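Dark sauce bottle on its side in the door?

Pondwood
Joined June 2015
Clearing out our shared fridge this afternoon and I do love this job, but the big dark bottle with the red cap never gets a proper home. It ends up lying down in the door with the bags and the odd bit of fruit, bless it.

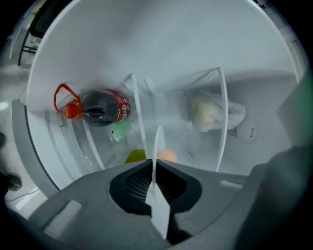 Door bins, left side

Would you leave it there?

Jesard
Oh no, stand it up! Mine dripped through a whole November that way – I was wiping syrupy brown stuff off everything.

Bekach
Gently disagree, Jesard. If the cap is tight it can lie down for years, and door space is precious. I'd worry more about that bag with the doughy lump, so do tie the ends.

Pondwood
Fair point on the bag! Bottom glass shelf is the other option.
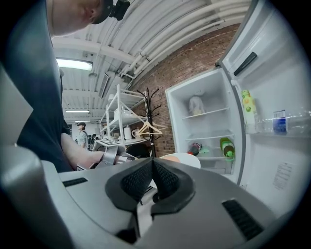 Fridge open, bottles on the lowest shelf

Jesard
Better, though I'd still want it upright – sorry, I'm stubborn about sauces.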